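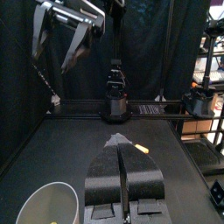

Speaker notes: Small parts, clear surfaces
Indham Workplace Services, August briefing for site leads
Time allowed: 13 minutes, followed by questions

Opening

Good afternoon, and thank you for making the time. The subject of this talk is a modest one. It concerns the small items that are left on work surfaces at the end of a task, and the cups and containers into which they ought to go.

The guidance I am presenting was drawn up at Indham and has been in use at the Skeltodov site since the spring. The Flollport site will adopt it next. Copies are on the table by the door.

(Pause. Check that those at the back can hear.)

Slide 2: Why small items matter

Large items are put away because they are in the way. A small item can remain on a bench for a week without causing anyone difficulty, until the day it is needed or the day it falls into something. At Skeltodov the stores team recorded 87 requests for replacement small parts over one quarter. When the benches were cleared before the summer closure, a good number of the missing parts were found at the place where they had last been handled.

It should be said that the cost of the parts was low. The time spent on the requests was considerable, and it fell mainly on two members of staff.

(If asked for the cost figure: it has not been published. Refer the enquirer to the stores office.)

Slide 3: The surface

We recommend a plain, dark, matt surface for sorting work. A yellow or orange piece shows up on black at once, and a matt finish does not throw back the ceiling lights. Sites that handle mostly dark parts should keep a pale mat to hand and lay it over the bench when required.

Patterned coverings should be withdrawn. The Panganiban building still has speckled worktops in both ground floor rooms, and colleagues there have asked for mats until the worktops are replaced. That request has been approved.

Slide 4: The container

A round cup is suitable for most purposes. It should be translucent where possible, so that a person passing the bench can tell whether anything is inside without picking it up. Lids are not needed during the working day and tend to be mislaid.

Each cup should hold one kind of item. Mixed cups were permitted in the first version of the guidance, and the result was that staff tipped the whole contents out on the bench in order to find a single piece. We have withdrawn that paragraph.

Place the cup near the front of the bench and to one side, within easy reach. Left or right is a matter for the person doing the work. A cup at the back obliges people to lean across, and small pieces are then dropped short of it.

(Demonstrate with the cup on the lectern. Do not fill it beyond half.)

Slide 5: Long and narrow pieces

Long, narrow pieces with rounded ends deserve a separate word. They roll, and they come to rest against tools, brackets and the feet of equipment, where they are easily overlooked. When clearing a bench, look along it from a low angle as well as from above. Lift or move each tool before recording the surface as clear.

Pieces of this kind should be picked up at the middle and lowered into the cup. Dropping them from a height is discouraged - they bounce out more often than one would expect.

Slide 6: End of the session

The closing routine takes 11 minutes on a full bench and much less on a small one. It runs as follows.

Stop work and put down all tools.
Check the surface from one end to the other.
Return every loose piece to its own cup.
Move the cups to the shelf and fit the lids.
Wipe the surface with a damp cloth.
Sign the sheet.

The sheet is to be signed by the person who carried out the check. Flollport has asked whether one signature may cover a whole room. For the present it may not.

Slide 7: Next steps

Site leads are asked to confirm their order for cups and mats by the end of the month. Orders should go through Indham in the usual way, with the room number given for each item.

(Leave slide 7 on the screen during questions. Collect the spare copies from the table afterwards and return them to the Indham office.)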